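We got to Floltiseck a little after 9 in the morning, and Lilibeth Lagman took us straight past the lobby posters to the demo tables. The product under review was the Jundetti kit, a pair of hand-held grippers with a camera on the tool, sold to teams that want to record handling work without buying an arm first.

The kit comes in one case and weighs 5 pounds. Tuncay Baysal went through the parts: two grippers, chargers, spare fingers and a license for the recording software. The price list had it at 363 dollars a month with a minimum term of 12 months. Spare fingers are extra - I asked twice, and they are.

Towels were the task for our visit. Elif Naz Yurt took one gripper in each hand and worked at a light table with a pink basket on it. She said new users get over 56 usable recordings on a good day, fewer with thick terry cloth.

I had a turn after her. The grip is comfortable, but my wrists were tired before the coffee break. Picking up a single layer of cloth took me several tries. Tuncay said a narrower finger is planned for May.

My main complaint is the manual, which skips calibration almost entirely. Lilibeth promised to send the longer version. We will ask for a two-week loan before deciding.
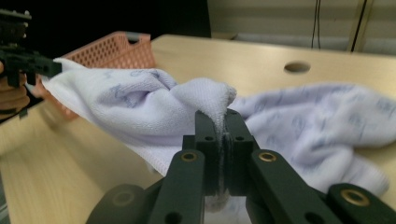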